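Posted in: Student Work > Final Year Projects
January
8 min read
By the Sirnon project group

Teaching a gripper where the edge of a jug is: our final report

When we chose our topic we wanted something to do with kitchens, because all of us cook (some better than others) and because the lab demos we had been shown in our first year were nearly always coloured blocks on a white table. Blocks are lovely, but they don't let the light through. A depth camera pointed at a clear plastic jug will very often report the worktop behind it, or nothing whatever, and the arm then closes its fingers in the wrong place with great confidence. We wanted to know how far we could get with that problem using kit the department already owned and a modest amount of data we had gathered ourselves.

We called the project Sirnon, after a great deal of arguing, and the name has stuck to everything including the folder of spreadsheets.

What we set out to compare

We had two methods. The first, which we call Flistetti in the rest of this report, takes the depth readings as they come, fills in the holes by looking at neighbouring points, and picks a grasp from the patched-up surface. It is quick and it needs no training, and our supervisor was fond of it as a starting point. The second is Ado, a small network which we trained on colour pictures only. It looks for rims and handles and gives each possible grasp a score, and the arm goes to the best one. Ado knows nothing about depth until the last moment, when it borrows a height from the worktop and works upwards from there.

The question was a plain one. If both methods are given the same clear object in the same spot, which of them gets it off the counter more often?

Gathering the training pictures

We labelled 1,966 pictures by hand, and I'm afraid this took up far more of the autumn than our plan allowed. Marking the rim of something see-through is slow work, as you keep losing it against whatever pattern lies behind, and two of us would quite often draw the same rim a finger's width apart. In the end we agreed a short written guide, kept it taped beside the screen, and went back over the early batches with it. If we were doing this again we would write the guide on the first morning, before anybody had touched a mouse!

The training set was split by kitchen, so that no room used for teaching the network was used for testing it. We had read enough older reports to know that a network can learn a worktop by heart and look terribly clever until you move it next door.

The trials

We ran 600 grasp attempts, shared equally between the methods. For each one we set the object down, sent the arm to a hover position, let the method choose, and then allowed a single try. A lift counted as a success if the object came clear of the worktop and stayed in the fingers until the arm reached its resting height. Anything that slipped, tipped or was pushed along the counter counted as a failure, even when it looked very nearly right, and we were strict with ourselves about that.

We left ordinary kitchen things where they were. Tidying up would have made our figures prettier, but the whole point was to see how the methods coped with utensils and pans and small appliances close by, and with a patterned worktop showing through the plastic.

Results

Flistetti succeeded in 190 of its attempts. Ado did better overall, though the gap was smaller than we had hoped after all that labelling, and it wasn't spread evenly. On plain worktops the methods were hard to tell apart. On speckled stone Ado pulled well ahead, and we think the reason is that a clear wall bends the pattern slightly and the network had picked up on that bending as a clue.

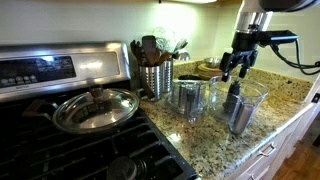 Glare was the great nuisance for both of them. A strong reflection on polished stone has a bright curved edge, and to Ado a bright curved edge looks very much like a rim. We lost a whole afternoon to it before one of us thought of drawing the blind. Flistetti suffered in a different way, with holes in the depth reading wherever the shine was worst, and it would patch these over with a smooth surface that wasn't there.

Handles gave us a pleasant surprise. We had expected them to be awkward, but a handle tends to be thicker than the wall of the jug and catches more shading, so Ado scored it highly and approached it from a sensible angle. Objects with something standing inside them were harder. A dark shape seen through the plastic pulled the chosen grasp towards the middle, and the fingers then came down on the contents when we wanted them at the rim.

What we would change

We would like to try the two methods together, with Ado choosing the place and Flistetti checking that there is room around it for the fingers. We made a start on this under the name Intarasuk, and it runs, but we had too few trials with it to report a figure we would stand by. We would also record the lighting properly. Our notes say things like "sunny" and "a bit dull", and when we came to sort the failures by brightness they were very little help.

The labelled pictures, the written guide and the trial sheets are all stored with the department, and next year's group is very welcome to them. Please do read the guide before adding any labels of your own, particularly the page on double-walled containers, which we rewrote twice and still aren't quite happy with.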